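4.2 Small containers and the objects people keep upright 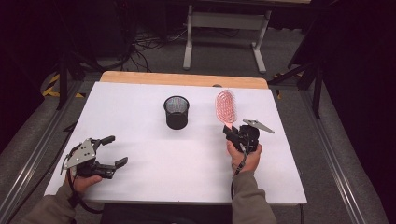

Çetinkaya

Figure 4. Mesh cup and pink hairbrush, tabletop session.

Of all the containers in the study, the open mesh cup gave us the most to talk about, and it is easy to see why we grew so fond of it. It is sold for pens. In the homes we visited in Vusorthorpe it held pens less often than anything else: combs, makeup brushes, scissors, a thermometer, spare chopsticks, and again and again a hairbrush. Figure 4 shows the pairing that came up most, a black cylindrical mesh cup with a paddle hairbrush over the table to its right.

The hairbrush is a wonderful test object for a section on upright storage. Most of its bulk sits at one end. Put it in handle first and the head rides above the rim, where it can be grabbed at a glance but also where it can pull a light cup over. Put it in head first, if the head fits at all, and the bristles catch on the mesh on the way out. Participants had strong feelings on this point. Of the 13 households that kept a brush in a cup, eight stored it handle down, two stored it head down, and the rest told us it depended on who had used it last.

We had expected the choice to follow from the shape of the brush. Paddle brushes have wide heads, and we assumed that round brushes, being narrower, would go in either way. The home visits did not bear this out. Households with round brushes also favored handle down, and when we asked, the answers were nearly all about hair. A brush stored head down leaves hair at the bottom of the cup, where it winds itself into the mesh and has to be picked out with tweezers (one participant kept the tweezers in the same cup for this purpose). This was a lovely finding for us, as cleaning had not been among the themes we drew up before the visits.

The tabletop sessions let us look at the same habit away from the bathroom shelf. The cup was placed near the middle of a white board laid over the table, with nothing else in it at the start of a trial. Participants were asked to put the brush away "the way you would at home" and were given no further instruction. We kept the surface plain on purpose. In the home visits the cup was nearly always wedged between other things – a mirror, a soap dish, the wall – and we wanted to know what people would do when it had no support on any side.

What they did was slow down. Across 70 trials, the brush was typically brought to the cup at an ordinary pace and then lowered in the last stretch with real care, and many participants waited before letting go. Several tilted the handle so that it came to rest against the wall of the cup, with the head leaning over the side they judged to be heavier. Others moved the cup first. We coded this as "preparing the container," a category from the Prusarico scheme that we had almost dropped for lack of use in the kitchen data. It turned out to be one of the richest categories in this part of the study!

Mesh also seems to matter in its own right. Participants described it as easy to rinse and easy to see into, and more than one said that a solid cup "hides things." We compared these remarks with the Drunis interviews from December, where the same point was made about wire fruit baskets and laundry bins. Being able to see the contents, even dimly, appears to make people more willing to mix them, and the mixed cup is the subject of Section 4.3.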